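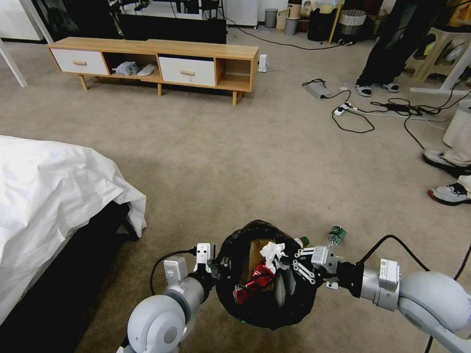 *Bag task, both grippers on the rim.*

The following is a record of the stop that occurred on Tuesday during the trash bag task at the Koppel room, and of the changes adopted afterward. It is published here in a personal capacity and does not replace the report held by Tamton.

At 2:40 p.m. the right arm ceased to respond to position commands while its gripper was closed on the plastic. The left arm did not stop. It continued its lifting motion for about 600 milliseconds, with the bag pulled tight between the two, before the operator pressed the stop button. The controller recorded fault 2706, which the Trernex manual lists as loss of communication at the wrist.

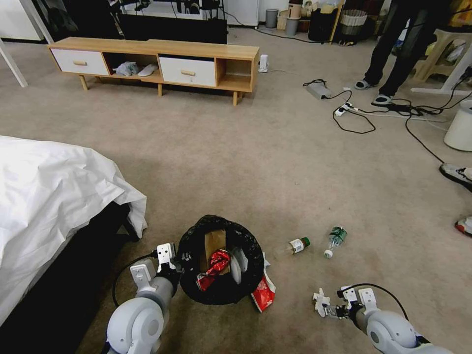 The manual treats 2706 as a fault of one arm only. On a single-arm station that is adequate. On a two-arm station it means that one side may hold an object firmly while the other goes on pulling, and no instruction to halt passes between them. No person was within reach of the arms and no damage was found. The bag tore at the rim and was replaced.

Inspection the same evening located a connector at the right wrist that had worked partly out of its socket. The cable had been left with too little slack for a full bend of the elbow. It was reseated and clamped, and the motion was repeated at low speed until the full bend could be reached without strain on the plug.

A second matter concerns the restart procedure. The arms had been permitted to resume from the last saved position, on the assumption that nothing near the bag had moved. That assumption is unsafe in a room of this kind. Items are often left on the carpet close to the rim, as with the small bottle with the green cap that lies under the right arm while the gripper reaches into the bag. An arm resuming on an old path could strike or crush such an item – or catch the power cables farther off to the right.

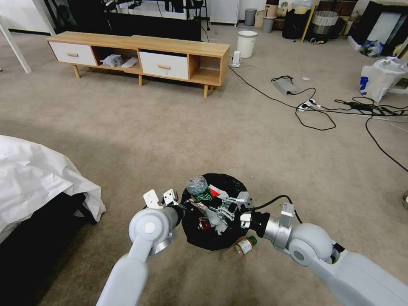

Three changes are now in force. A fault on either arm halts both. The wrist connectors are checked by hand before the first run of the day. Finally, no restart is allowed until the operator has looked over the floor beside the bag as well as its contents; a clear bottle standing upright inside it is easily noticed, and one lying beyond the rim is less so. The Gruvitz controller update, expected in January, should make the first of these a built-in function. Until then it depends on a script, which is run at every startup and entered in the log.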